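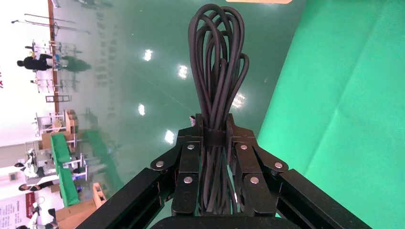 Tutoring log, Monday, June

Botora reading tutors, week 5. Pre-test sheets scored: 92. Two had no student code and were set aside.

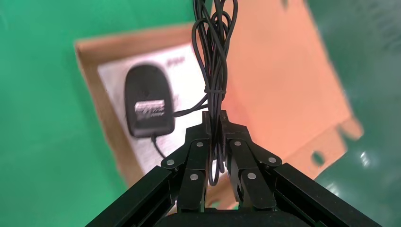 Median on the fluency passage was 10 words under the spring value. Urmas Uibo rescored the Nolte group with the same key and got the same result.
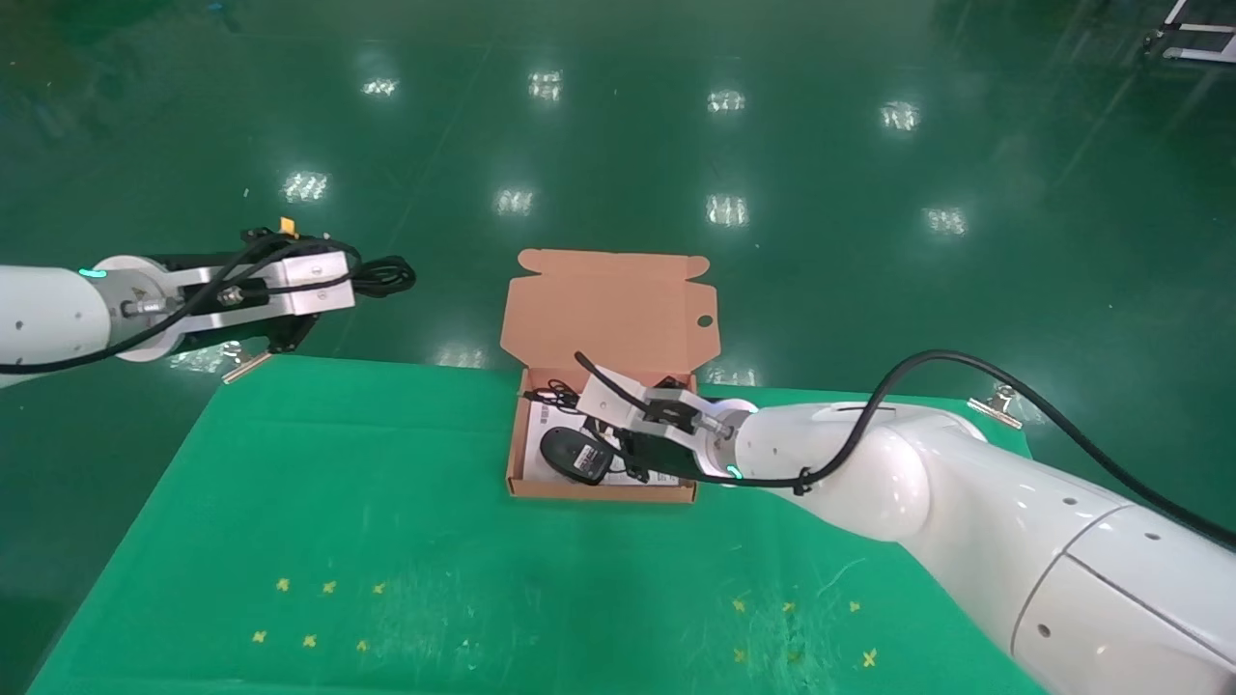 Passage B may be too hard for grade 3. Swap with C on the next round. Ask Tomomi for the old key.

Search this notebook

Comments

Tomomi Sakamoto: Key is in the Usenberg folder.

Urmas Uibo: C has a typo in line 5.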